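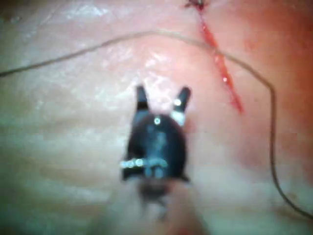
Ticket opened by Khairul Gunawan, Endenside suturing bench
Subject: right arm lets go of the needle at handover
Status: open, waiting on part

Hello Vicente, and thank you for picking this one up so close to the holidays. I'll try to give you the whole story, so do put the kettle on first.

Since we moved to the Jemuvo controller in November, the right arm has been opening its jaws when nobody has asked it to. It happens in the automatic routine only, just as the left arm is meant to take over. The log says "grip lost, code 73" and then both arms stop where they are, which I'm glad of — the stop itself has never failed us.

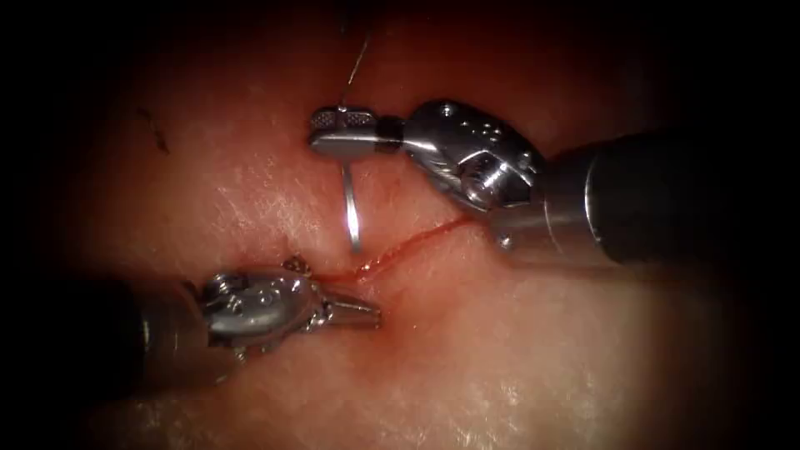 Does it still happen if you drive the arms by hand?
I couldn't make it happen by hand at all. I ran 39 handovers from the console on the pad and the grip held for every one of them.

So I turned to the cable tension, as that was what caught us out on the old Lillow wrists. The right grip cable read 400 on the test page and the left read 670. They ought to match within a whisker, as I'm sure you know better than I do. I re-ran the homing routine twice, with the arms clear of the pad, and got the same pair of readings both times.

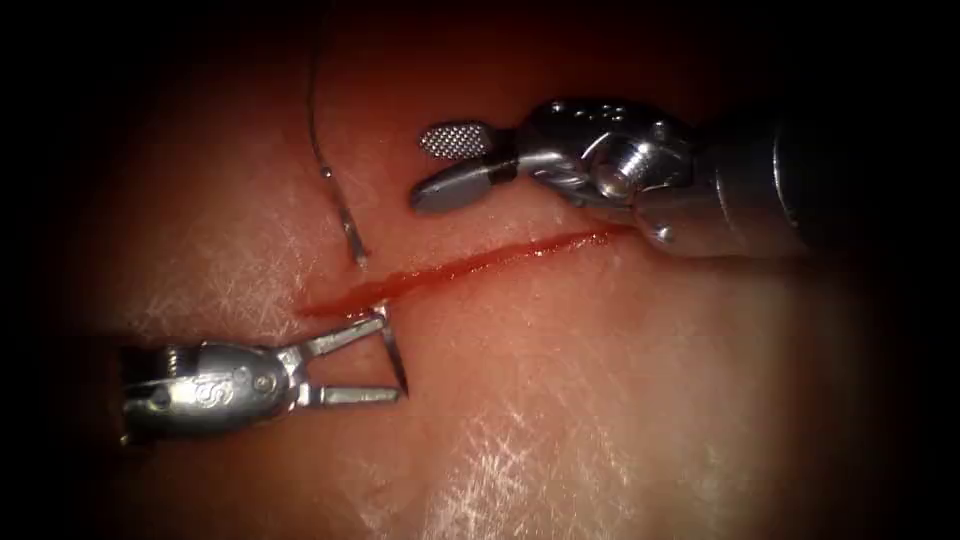

I then swapped the two instruments over, left to right, and the low reading stayed with the right arm. That makes me think the instrument is fine and the trouble is further back, in the drive unit. I've put the instruments back as they were and left the automatic routine locked out, with a note on the console so the next shift doesn't start it by mistake.

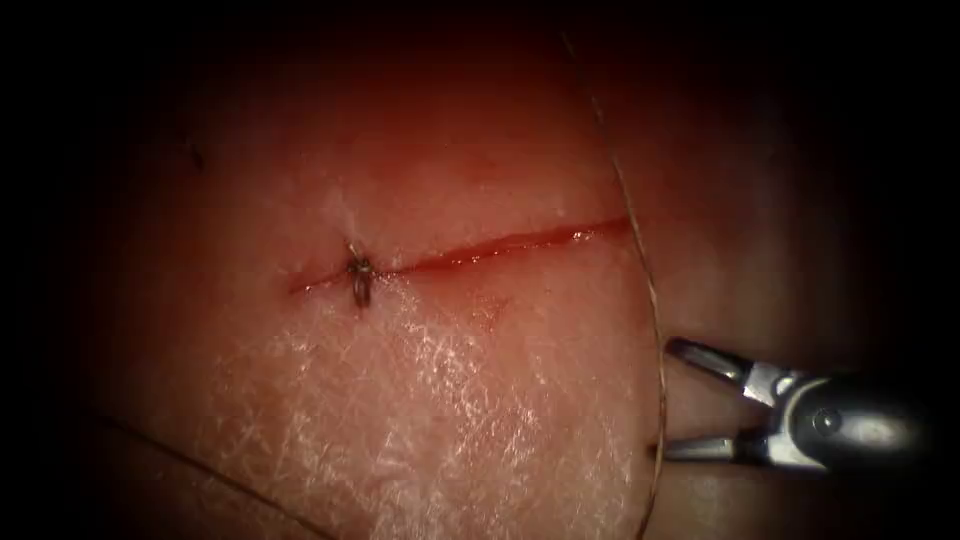 Reply from Vicente Huenchumán, December 24, 2023
Thanks, Khairul, lovely clear notes as ever. I agree about the drive unit, and I've asked Tatlı for a new tension spring and a sensor lead. One thing I'd like from you before they arrive, please. With a single knot tied at the left end of the cut and the rest still open, there's plenty of wound left to work on, so could you carry on by hand from there and save the tension log after each stitch? Keep the lockout on while you do it. If the right reading drops below 400, stop and ring me — I'm at home but happy to talk.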